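## 3.2 Household items and storage units

Each layout in the Indari set pairs one storage unit with a few loose items on a dark gray tabletop.
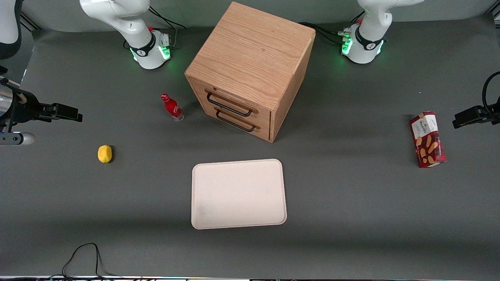 What counts as a storage unit? Any piece with at least one closed compartment that opens from the front.

Figure 3. Two-drawer wooden cabinet, drawers closed, with an empty tray, a small bottle, a lemon and a snack box.

Trays are coded separately as open surfaces. The full set holds 84 layouts, 16 of which were recoded by Janjua after the first pass in December.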